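Kevlow Catering Repairs
August 30, 2018

1/ We swapped the old six-burner range at the Hulwood café for a Lurnmont countertop steamer and a pair of induction hobs in June. A few people asked how it's gone, so some notes.

2/ The steamer first. It takes three full pans and gets up to heat in nine minutes from cold. Anathi Kruger runs the kitchen there and uses it mostly for rice, greens and puddings.

3/ It needs descaling every 200 hours. The water in Hulwood is hard, so we've told them to do it sooner. Use the powder, follow the sheet, rinse twice.

4/ The door seal is the part that wears. Don't shut a pan handle in it. A new seal is cheap but the wait from Lurnmont was two weeks last time.

5/ Hobs. Check your pans with a magnet before you order. A-yeong Chae had 70 pans at her place and most of the big ones wouldn't work on induction. 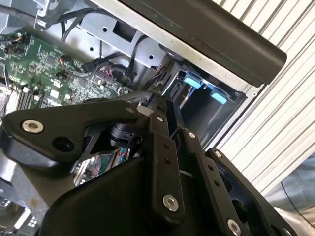

6/ Keep the air filter under each hob clean. Take it out on a Sunday night, wash it in the sink, let it dry fully and put it back in the morning. A blocked one makes the hob cut out in the middle of service.

7/ Leave a hand's width behind the unit as well. We've been called to two "faulty" hobs this summer that were pushed hard up against the wall.

8/ Someone asked about the Won fryer. We haven't fitted one yet. The twin-tank model is on order for a chip shop and I'll post again when it's been in use for a month.

9/ Service visits for the steamer are booking into the middle of next month. Message here or ring the workshop before four.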